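## 研究だより:双腕ロボットの片付け作業における把持姿勢の学習手法について

Javmont 研究所動作学習グループでは、Jirnville 工科大学と共同で、双腕ロボットによる卓上物品の片付け作業の研究を進めている。本号では、5月の所内報告会で発表した手法「Petis」の概要と、現時点での評価結果を報告する。

片付け作業では、対象物の形状や置かれた向きが試行ごとに異なる。従来の模倣学習では、操作者の実演から手先の軌道を直接学習することが多く、円筒形の物品が横倒しになった場合などに、把持後の姿勢が不安定となる傾向がみられた。Petis では、軌道の学習に先立ち、物品を「どこで持つか」と「どの向きで放すか」の二段階に分けて推定する。両者の推定結果を条件として与えることにより、少数の実演からでも、収納先に適した持ち方を選択できるようにした。

学習には、遠隔操作により収集した実演176件を用いた。作業台には引き出し付きの木製収納箱、トレイ、紙箱などを配置し、その位置と向きを実演ごとに変更している。左右いずれの腕を使用するかは操作者の判断に委ね、その選択も学習の対象とした。
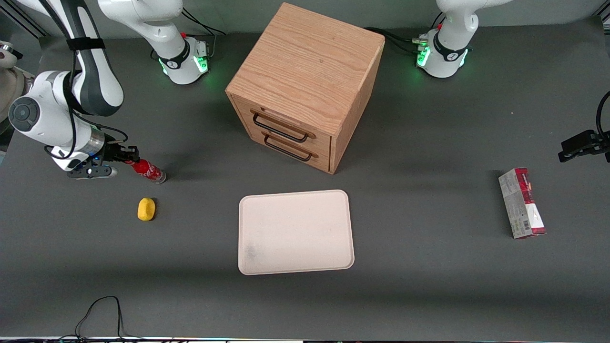 図1 右腕のグリッパで飲料缶を把持した状態。作業台上に木製の収納箱とトレイを配置している。

評価では、学習時と異なる配置を12通り用意し、基準手法である軌道の直接学習と比較した。その結果、対象物を指定の収納先に置くまでの成功率は、基準手法の58%に対し、Petis では最大で3割程度の相対的な向上を確認した。改善は円筒形の物品において特に顕著であり、把持位置の推定が放出時の姿勢の安定に寄与したものと考えられる。一方、柔らかい小型の物品については、指先の閉じ量の調整が十分でなく、基準手法との明確な差は得られていない。また、引き出しの開閉を伴う手順では、取っ手を持ち替える際の失敗が依然として多い。

推定器の構成および損失関数の詳細は、技術報告として取りまとめ中である。実演データの一部については、Bošković 計算基盤上に登録し、共同研究機関に限り閲覧を可能とする予定である。利用を希望する機関は、所定の申請書に研究目的と利用期間を記載のうえ、研究支援室まで提出されたい。

今後は、指先の力覚情報を推定に加えるとともに、両腕の協調を要する手順へと対象を広げる。次回の報告では、引き出しへの収納を含む3種類の作業について、評価結果を掲載する予定である。

(動作学習グループ)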